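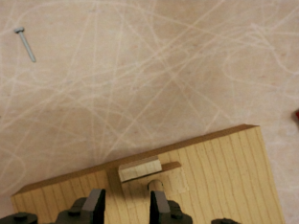
Simulated bench: gripper, peg, and a block sitting in its slot.

Can a machine do the little jobs yet? The shop-floor gallery, March 2025

Hi again! If you're new, I'm Belmiro Correia, I fix cabinets and drawer slides for a living, and for a while now I've been following the people who want robots to do the boring half of my job. Most of what they do these days happens in simulation first, so this gallery is all computer-rendered. No sawdust, sadly.

I like the picture up top because it's so close to a job I do all the time – a small piece of wood that has to sit in a groove in a bigger piece. You and I do that with our eyes half shut. You feel the block catch, you wiggle it, you push. A gripper with two stiff fingers has to get the angle right, and look at that board, it isn't lined up square with anything. Mine never are either! There's a nail lying off in the corner of the table too, and I'd love to know how many of these systems can leave a stray nail alone.

My brother-in-law works nights at Imrie, a packing outfit, and he rolls his eyes at all this. They tried an Ultico arm on the line in September for sorting hinges into trays. It did 144 trays on its best shift and he says it was fine until the hinges came in a different bag. Then somebody had to stand there and shake the bag out flat for it. So now you have a machine and a person doing what one person did before, and the person is grumpier.

On the other side, my neighbor swears by her Homon floor cleaner and hasn't picked up a broom in ages. Okay, but a floor is a floor. Ask it to clear a bench and we'll talk.
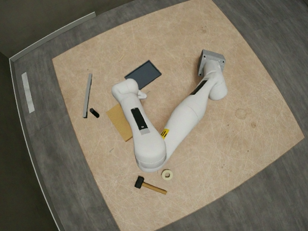

Clearing a bench is the one I'd really pay for. At the end of the day I've got a hammer, tape, a steel rule, offcuts, and every one of them wants picking up a different way. Tape is easy if you get a finger in the hole. A hammer is heavy at one end, so grab it in the wrong spot and it swings. Anything thin and flat is the worst, you slide it to the edge and pinch it, and I've seen an arm chase a flat strip across a table for 2 minutes before someone stopped it.

I keep a list of chores I'd hand over tomorrow. It has 3 things on it right now: putting tools back, sorting screws, and wiping down after glue. Illum, the cabinet shop where I rent my bench, bought a mixed box of 1,271 screws at an auction and guess who's been sorting them. I'd take a slow robot for that. I'd take a very slow robot – it could run all night for all I care.

So my answer for this spring is some of it, if you set things out nicely first. Fitting one part into another, I'd say pretty soon. Tidying up after me, I'm not holding my breath.

If your shop has tried one of these arms, write and tell me what you gave it to do and how long it lasted.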